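April 14, 2021

## The tulip fault, or how I lost most of a week

If you walked past our bench lately and heard me muttering at a bunch of fake flowers, sorry about that. The flower task was supposed to be my easy one this month! Pick up the tulips, turn them right way up, lower them into the vase, let go. We've run it 80 times on the old controller software without anything worth writing down, and then I moved us to the new Jadis build and the arm started quitting on me with the flowers still in its fingers.

What happens is this. The arm grips the stems, lifts, brings the bunch over toward the vase, and then the wrist has to roll over so the blooms end up on top. Right at the start of that roll we get a protective stop. No crash, no bang, just a click and a red line in the log saying the wrist joint is outside its speed limit. It did it 5 times on Monday before I gave up and went home (grumpy).
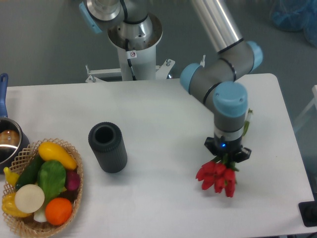
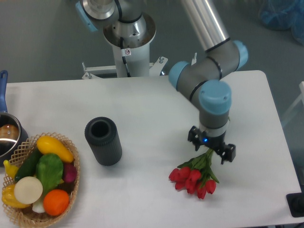
Blooms down, vase still waiting:

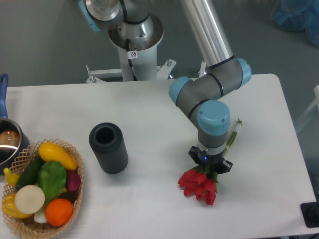 My first guess was the gripper, and I was wrong. I swapped the finger pads, checked the grip force, even cleaned the cable connector, and it stopped in the same spot anyway. Then I finally compared the settings files side by side -- should have done that first, I know -- and the payload for the tool had gone back to the default in the update. The controller thought it was carrying something a good deal heavier than a gripper and some flowers, and planned the roll all wrong.

I've typed the right payload back in and the first few slow runs went through. Full speed I haven't tried yet.

Fouad Belhaj wrote back to my first email on this to say he'd rather we didn't clear a protective stop from the pendant more than once without reading the log, and that on the Miettinen cell a wrong payload let the arm sag when somebody switched to hand guiding. He wants the payload number written on the start-up sheet, next to the software version, and checked by whoever powers the arm on. Fair enough! The new sheet is in the Flatico folder, please print that one and toss the old ones.

If your arm got the same update, look at your payload before you run anything, and keep your hands off the table while you try it. I'll post the full speed results once I have 24 clean runs in a row.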